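Baking potatoes in a toaster oven

A toaster oven will bake two or three potatoes without heating the whole kitchen, and it suits anyone cooking for one or two. This is the method I use at home. Allow a bit over an hour from start to finish.

Choosing the potatoes

Pick ones close to each other in size so they finish together. Rounded or oval both work, but very long ones can end up near the heating elements and scorch at the tips. Light marks on the skin are fine. Cut out any sprouting eyes with the point of a knife, and throw away potatoes that are green or soft. 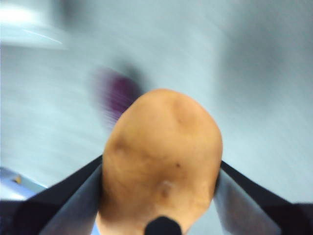 A lumpy oval potato with light brown skin.

Scrub under the cold tap and dry well with a tea towel. Prick each one six or seven times with a fork. Rub with a little oil and a pinch of salt — too much oil will smoke in a small oven.

Setting up the oven

Stand it on a firm, heatproof worktop and leave space on all sides as the manual says. Keep the flex clear of the casing, and plug straight into the wall, never into an extension lead. Put the rack in the lower position.

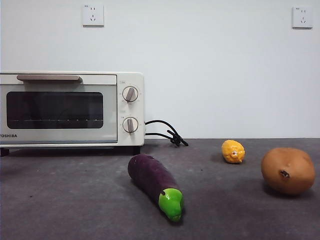
Toaster oven on the worktop, with the two dials to the right of the door.

Heat the oven to 200°C. Dials on small ovens are often out, so a cheap oven thermometer is worth having. Mine runs cool and I set it a little higher.

Baking

1. Put the potatoes straight on the rack with a gap between them.
2. Bake for 35 minutes, then turn them over with tongs.
3. Bake until a skewer goes in easily. Medium potatoes need 50 minutes in total, large ones longer.
4. Cut a cross in the top and squeeze the sides to let the steam out.

What to have with them

Butter and cheese, or beans. If you want a second vegetable, aubergine goes well.
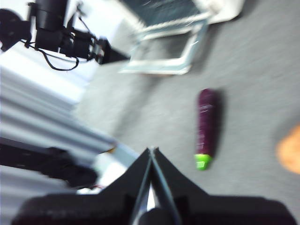
Cut it into small cubes, toss with oil and cumin, and roast on the tray once the potatoes are out. It takes 32 minutes in my oven, with one stir halfway. Keep the potatoes wrapped in foil meanwhile — the skins will soften slightly. Spoon the aubergine over the top with some plain yoghurt.

Renata Sadowski, May 2026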